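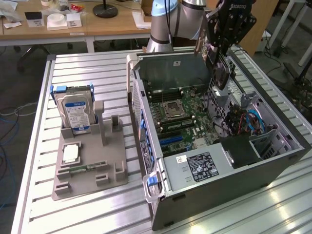
Gripper fingers get grubby. I run the arm at our repair bench in Avville, where it practises putting old desktop towers back together, and I've picked up a few habits that save me a lot of swearing. Help yourself!

Wipe the fingertips before the first run of the day. A lint-free cloth and a dab of isopropyl does it. I used to skip this until a memory module slid sideways one February morning and I spent until lunch blaming the program (it was finger grease, mine).

Get your parts plate to stay put. We print ours in grey, with a raised holder for each bit: the hard drive stands upright, the processor sits in a square recess, the memory module has its own slot. If a holder goes a bit sloppy, don't shim it with tape. Print a new one and swap it over.

Slatted aluminium tables are brilliant for this sort of work, but screws vanish down the slots. I run an old paintbrush along them every evening and a magnet on a stick after that. My record is 6 screws in one go!

Have a look at the cable that runs down the arm. Bend the arm to its furthest reach, slowly, and watch whether the cable pulls tight or rubs. Ours had a shiny patch near the lower segment, so I moved the strap along 2 cm and it's been happy ever since.

With a tower on its side, tuck the loose power supply wires into the drive bay, well away from the processor socket. Fingers coming straight down will find any wire you leave there.

Arnout Stevens at Canex told me to keep a cycle log and I rolled my eyes, but he was right. I check the finger screws every 2,000 cycles. Last time I did it at 1,950 as I had the hex key out anyway, and one was already loose.

Oh, and write the date on your alcohol bottle. Mine had gone mostly to water.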